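Zitumora Drawing Paper, Large Sheets: a review after seven months at the craft table

Posted 6 December 2023 by Chi-keung Yau

I have been meaning to write up this paper since May, when the first pack arrived, and every time I sat down to do it somebody needed the table, so please forgive me if some of my early impressions have gone a little soft around the edges. I do remember being pleased! It is a nice thing to have a pack of really big paper in the house, and after years of taping smaller sheets together with the seams never quite lining up, I was ready to be pleased by almost anything.

A little background, for those who haven't read my other reviews. I draw plans. Nothing grand, mostly patterns for bags and cushions, the layout of the vegetable beds every spring, and lately a good deal of measuring and marking out with my nephew Mathew, who likes to work things out with a pencil before he trusts them (he gets that from his grandmother). So what I want from a sheet of paper is that it be large, that it lie flat, and that it take a pencil line and then let go of it again when I change my mind, which I do constantly.

I bought mine from Widirbridge, the art and office supply people, who carry it next to the Zeltura pads I used to buy. There are 23 sheets in a pack, an odd number that I can't account for, and the pack cost me less than two of the Zeltura pads. When I looked, the listing had 2,301 ratings, and I'll admit I read far too many of them over one cup of tea. The complaints were nearly all about the folding, so let me start there.

Yes, the sheets come folded. Each one has a single crease down the middle, and if you are hoping to frame a finished drawing you will want to look elsewhere or be very handy with an iron. I did try the iron, on low with a pillowcase on top, and it helped a good bit but left a ghost of the line. Leaving a sheet overnight under the big atlas did nearly as well with none of the fuss. For my purposes I stopped minding after the first week, and I've even come to like having the center line given to me for free. I measure out from it both ways, and it saves me a step when I'm drawing anything that has to match on both sides.

The surface is smooth without being slippery. A regular number two pencil goes down clean and gray, and colored pencil is fine too, though it looks a bit pale unless you lean on it. Ballpoint is lovely. Markers are where I'd be careful: a fresh one came through in spots and left me with some green freckles on the dining table that took a good deal of rubbing. Put something underneath if you care about your furniture.

Erasing is good, and I say that as a person who puts paper through a lot. I can rub out a line three or even four times before the surface starts to get fuzzy. The Zeltura was better in this respect, I have to be fair, but it was also half the size and I was forever running off the end of it.
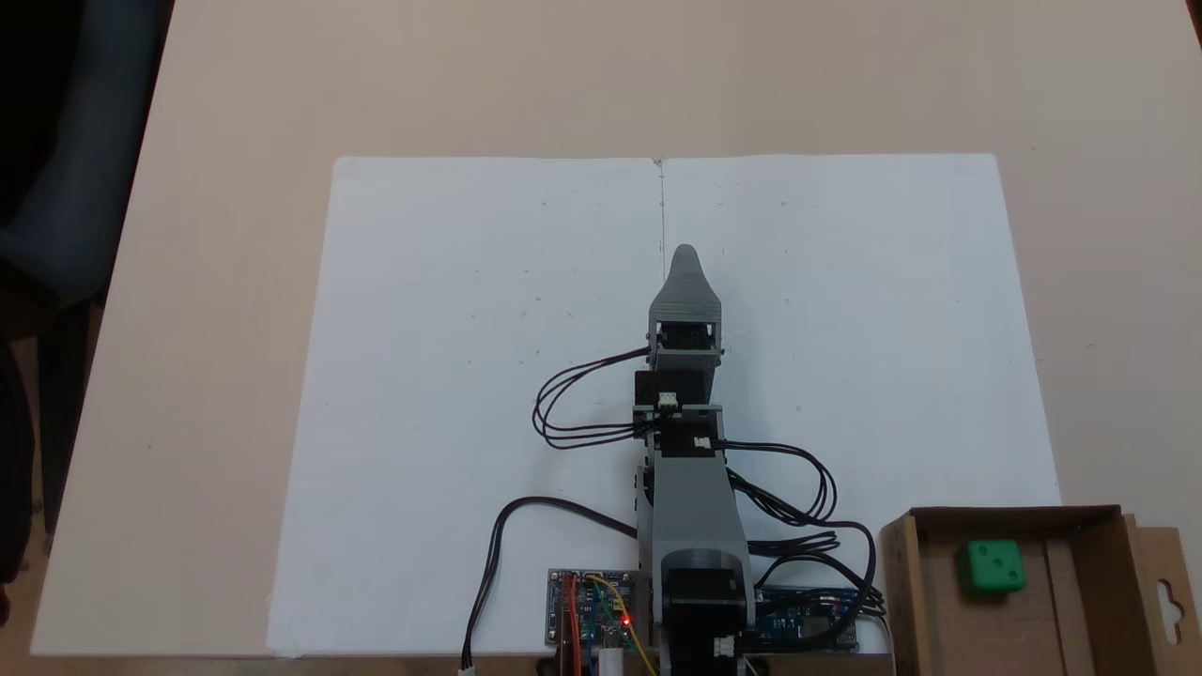
Size is what I would buy it for again. One sheet opened out, long edge running across, covers most of our beige tabletop, and I find I think better with that much white in front of me. Mathew's sheets tend to have just a few small pencil dots on them, with one on the left half and another on the right, and I was glad to find that marks as tiny as that show up perfectly well on this paper. The fold still shows faintly down the middle, and you can judge for yourself whether that would bother you. It doesn't bother me one bit.

As for lying flat, I use a mug on each far corner when the paper is fresh out of the pack, and by the second day I generally don't need them. It's heavy enough that it doesn't lift when the back door opens, but it still folds up again along its own crease when you need the table for supper. I keep the used ones that way in a drawer and turn them over for second drafts.

My one real grumble is the wrapper. It's a thin plastic sleeve that splits the moment you open it, and after that you have no good way of keeping the rest of the sheets clean. Mine live in an old pillowcase (a different one from the ironing!), and the corners have gotten a bit soft all the same.

I'd give it four stars out of five, and I have a second pack on order. If Widirbridge ever starts selling it on a roll I will happily come back and find that last star.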